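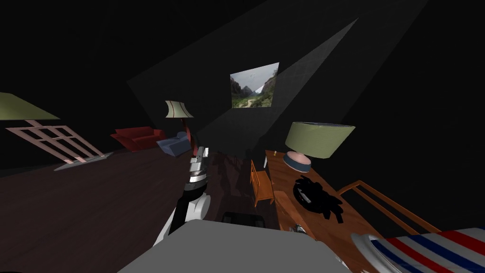 Dark brown boards with a faint grain, in low light.

Netar Floor Oil, Dark Brown
$38 per can
In stock at Sokumport. Store pickup or delivery.

We held off on carrying floor oil for a long time. Most of what gets sold under that name is thin, smells like a paint locker, and comes with a label promising a floor that will never need attention again. No oil does that. If a can tells you otherwise, put it back on the shelf, including ours if Netar ever starts printing it.

What you get is a penetrating oil with a brown pigment in it. It soaks into bare wood, darkens it, and leaves a low sheen. It will not fill gaps. It will not hide a deep scratch, whatever the leaflet means by "visually softens surface marks." We tried it on an old oak threshold with a gouge in it and got a darker gouge.

Coverage
The maker claims 200 square feet per can. We would treat that as the best case, on tight, smoothly sanded boards, with somebody careful holding the pad. Old pine drinks a lot more on the first coat. If your room is anywhere close to the limit, buy a second can before you start. Unopened cans can come back to us for a refund.

Coats
2 coats. The label says one is enough for "light domestic use," and we don't know whose house that would be. The first coat on our test boards dried patchy, darker near the knots, and the second evened most of it out. A third just sat on top and stayed tacky, so don't bother.

Drying
5 hours between coats, according to the can. That held up in our back room in March with a window open. In a closed, damp basement I would leave it overnight and check with a fingertip in a corner.

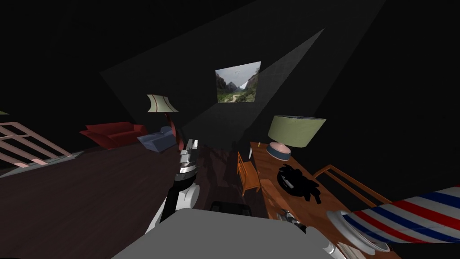
The color is where people get disappointed. Dark floors look great in a brochure, and then you move in and find that every crumb, sock thread and dried splash shows up on them. They also take a fair amount of light out of a room. If yours doesn't get much sun to begin with, oil a spare board first and leave it on the floor for a few days, looking at it in the morning and again after dinner with the lamps on. The sample chip on the lid is printed ink and tells you very little. On oak the oil came out cooler than the chip. On pine it went reddish.

How it compares with Jallgate
We also stock Jallgate Hard Floor Finish, and customers ask which is better. Jallgate forms a film, so it shrugs off spills longer, but when it wears through in a doorway you are looking at sanding the whole floor if you want it to match. With Netar you can rub fresh oil into the worn patch and mostly get away with it. Mostly. The patch will look newer than the boards next to it for a while.

Do not put Netar over Jallgate, or over any varnish, lacquer or wax. It has nowhere to go and will stay sticky until you scrape it off. A drop of water is a decent test: if it beads up and stays there, you still have finish on the wood.

About the "Beltrán formula"
It says this on the front of the can in gold letters. We asked the distributor what it meant and were told it was a heritage blend. We asked what was in the blend and were sent the same leaflet again. Make of that what you like. The safety sheet is available at the counter and is a lot more informative.

Rags
Oil-soaked rags can heat up and catch fire by themselves. Lay them flat outdoors to dry, or put them in a metal container filled with water and close the lid. Please take this one seriously. The warning on the can is in tiny type on the back.

Returns
Opened cans are not returnable. Mixed or thinned oil is not returnable. Shade not matching the lid is not accepted as a fault, and now you have been told.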